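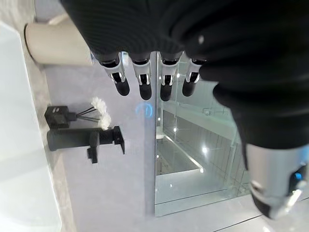

1. 受付内容

受付番号:884
受付日:2023年10月3日
対象設備:Teltton社製 浴室換気乾燥ユニットおよび湿度連動制御盤
設置場所:Mazurek滞在棟 4階 客用浴室
申告者:滞在棟管理室 Demetrius Szabo
担当者:設備保守課 Kazimír Holub
優先度:中
状態:経過観察のうえ完了

申告の要旨は次のとおりである。浴室の換気乾燥ユニットが、在室者の退出後も強運転のまま停止しない。壁面操作器で停止を選択すると一旦は止まるが、しばらくすると自動で再始動する。夜間に隣室から運転音に関する苦情が寄せられており、管理室では暫定的に分電盤の当該回路を切って対応している。回路を切ると浴室の補助照明も消灯するため、早期の復旧を希望する。

2. 初期確認(遠隔)

管理室に対し、電話にて以下の事項を確認した。

操作器の表示は「自動」であり、エラー番号の表示はない。停止操作の後に再始動するまでの時間は一定していない。同じ階の他の浴室では同様の事象は発生していない。6月の定期点検において、当該浴室の湿度検知器は清掃のみを実施し、交換は行っていない。

制御盤の履歴を遠隔で取得したところ、湿度検知器の入力値が上限付近に張り付いたままとなっている時間帯が複数認められた。自動運転中の制御盤は、入力値が設定値を下回るまで強運転を継続する仕様である。停止操作後の再始動についても、保護機能である「高湿時自動復帰」が働いた結果と考えれば説明がつく。したがって、この時点で疑われる原因は次のとおりとした。

・湿度検知器の素子劣化
・検知器から制御盤までの配線の接触不良
・排気経路の閉塞による実際の湿度上昇
・制御盤の設定値の誤り

管理室には、訪問までの間、回路の遮断に代えて操作器の「手動・弱」を使用するよう依頼した。手動運転中は高湿時自動復帰が働かないため、再始動は起こらない。補助照明も通常どおり使用できる。

3. 現地確認

浴室に入り、目視および聴音による点検を行った。洗面台まわりの壁は淡い灰色の大判パネルで仕上げられており、パネルの継ぎ目に浮きや変形は認められない。洗面台の天板および前面にも、本件に関係する異常の記載事項はない。

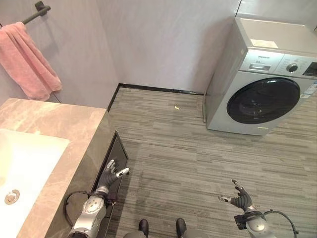
4. 切り分け作業

手順1 設定値の照合
制御盤の設定値を竣工時の記録と照合した。しきい値、遅延時間、復帰条件のいずれも記録と一致しており、設定の誤りは原因から除外した。

手順2 排気経路の点検
天井点検口を開け、ダクトの接続部および逆流防止板の動作を確認した。防止板は円滑に開閉し、異物の堆積はない。フィルターには軽度のほこりが付着していたため清掃した。吸込口に薄紙を当てて吸引の状態を確かめたところ、十分な吸引が得られた。清掃後も履歴上の入力値に変化はなく、閉塞も原因から除外した。

手順3 入力値の比較
携帯型の湿度計を検知器の直近に置き、制御盤の入力値と比較した。携帯型の指示が室内として通常の範囲にあるのに対し、制御盤側は上限付近を示し続けた。実際の湿度が高いのではなく、制御盤に届く値が誤っていると判断した。

手順4 配線の点検
回路を遮断し、検知器側の接続部を取り外した。端子部に白色の付着物があり、信号線の差し込みが浅い状態であった。制御盤側の端子に異常はない。信号線の導通は正常であり、被覆の損傷も認められなかった。

手順5 端子の清掃と再接続
端子部の付着物を除去し、差し込み直したうえで固定具を締め付けた。復電後、入力値は携帯型湿度計の指示に近い値まで下がった。ただし、検知器の外装に軽く触れると入力値が一時的に跳ね上がる現象が残った。

手順6 検知器の交換
上記の現象から素子側の接続にも不良があると判断し、管理室の了承を得て検知器を交換した。交換品はWeva社製の互換品、部品管理番号681である。交換後、外装に触れても入力値の変動は生じなかった。取り外した検知器は保守課にて保管する。

5. 動作確認

交換後の動作を次の要領で確認した。

まず自動運転とし、入力値がしきい値を下回っている状態で待機に移行することを確認した。次に、検知器の近くに湿らせた布をかざして入力値を上昇させ、強運転に切り替わることを確認した。布を遠ざけると入力値は下降し、遅延時間の経過後にユニットは弱運転を経て停止した。この操作を3回繰り返し、いずれも同じ結果を得た。

最後に、操作器で停止を選択し、作業終了まで再始動がないことを確認した。補助照明、暖房運転および乾燥運転についても異常はない。
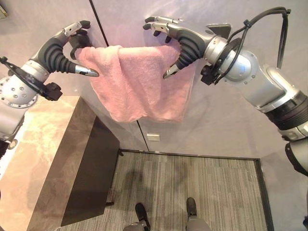
停止時の運転音については、隣室側の廊下でも確認を行い、再始動に伴う音は聞かれなかった。強運転時の音は同型機の通常の範囲にあり、ファンの偏心や軸受の異音は認められない。管理室の求めがあれば、強運転の上限を一段下げる設定変更が可能である旨を伝えたが、今回は変更を見送るとの回答であった。

6. 原因に関する所見

主たる原因は、湿度検知器の端子部における付着物と差し込み不足による接触不良、および検知器内部の接続不良である。付着物の成分は分析していない。6月の清掃時に接続部が動いた可能性はあるが、当時の作業記録には端子部の状態に関する記載がなく、断定はできない。

なお、管理室が行った回路の遮断によって制御盤の内部時計に遅れが生じていた。履歴の時刻にずれが見られたのはこのためであり、現地にて時刻を合わせ直した。本件以前の履歴を参照する場合は、遮断期間以降の時刻を補正して読む必要がある。

7. 利用者への案内

管理室より各室の利用者へ、以下の内容を案内されたい。

(1)入浴後は自動運転のままとし、浴室の扉を閉めること。
(2)運転音が気になる場合は「手動・弱」を選択すること。翌朝には自動運転に戻すこと。
(3)検知器の開口部に布類を掛けたり、芳香剤や整髪料を直接吹き付けたりしないこと。
(4)操作器にエラー番号が表示された場合は、番号を控えて管理室へ連絡すること。回路の遮断は行わないこと。

8. 残件および処置

残件1 同じ階の同型検知器について、端子部の点検を次回の定期点検項目に加える。担当はHolubとする。
残件2 定期点検票に「端子部の付着物および差し込み状態」の欄を追加する。様式の改訂は保守課にて行い、保守支援システムAkellに登録する。
残件3 互換品への交換に伴い、設備台帳の型式欄を更新する。更新済み。

9. 対応履歴

管理室より申告を受付。遠隔にて履歴を取得し、暫定措置を案内。
Holubが現地を訪問し、切り分けおよび検知器の交換を実施。
Szabo氏立会いのもと動作確認を完了。暫定措置を解除。
経過観察期間中、管理室より再発の連絡なし。制御盤の履歴にも入力値の張り付きは認められない。
管理室の承認を得て本件を完了とする。再発時は新規の受付とせず、本受付番号を再開して対応する。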